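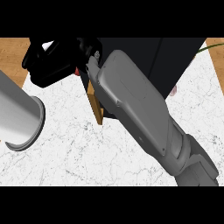 Robotics club heads to Drellano finals
10/06/2025

The senior robotics club at Koller Secondary has made the finals of the Drellano Student Challenge, and the kids are over the moon!

Five students have spent the term teaching a simulated robot arm to handle a small wooden block on a marble-patterned surface. The work is all done on screen, so a bad idea can be tried at lunch and thrown out by the bell with no broken parts to pay for.

Their entry scored 449 points in the qualifying round, which put them well inside the top 34 teams who go through.

"We had a whole week where the gripper kept coming in too steep and knocking the block over," said team captain Lungile Nkosi. "Then we slowed down the last bit of the approach and changed the wrist angle, and it was like a different robot. We were yelling so loud the library sent someone over."

Club teacher Gert Mabuza said none of the team had written a line of code before joining in January. "They argue about joint angles on the bus now," he said. "I love it."

In the finals, each team gets 90 minutes to adapt its program to a layout it hasn't seen before. The club is practising for that by having members rearrange the virtual workspace for one another, and some of the layouts have been pretty mean.

New members are welcome at any time. Meetings are held at lunch in the computer lab, and all year levels can join.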